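Is the Lotberg starter arm worth it for a school club?

Asked in Hobby & Education Robotics - 2 answers

We run an after-school club in Wondale and have been offered a Lotberg arm on a hire plan, 287 a month with the gripper and the sorting lessons included. It sounds lovely, but none of us has used one and I'd hate to sign up for something that sits in a cupboard. Has anyone lived with one for a while? Is setting up a faff?

Answer 1 (accepted)

We've had ours since March and I'm very fond of it, so take this with a pinch of salt! Setting up took us most of a Monday afternoon, mainly because the Ammann power supply comes in its own box and we'd put it away with the spare chairs. Once it's running, the lessons are well paced - there are 27 of them, and the children were hooked by the second.

The best ones, to my mind, are the pick-up exercises with toy fruit. You start with one piece, then add more and a plastic bin, and by the end of term they're arguing over the best angle for a grab.

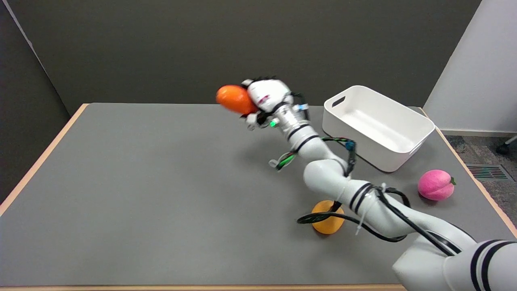

Do ask about cables, though. Ours run along the outside of the arm, and you want to leave enough slack at the joints for it to turn freely without leaving so much that it catches on things. We spent a whole session on that (and got through a whole bag of cable ties). Support answered us within 2 days, which I thought was fair. I'd also ask whether you can stop the hire over the summer, as we couldn't, and it still rankles a bit.

Answer 2

Get the Vurnow one, it was 40 cheaper a month when I looked. Not sure if it comes with lessons.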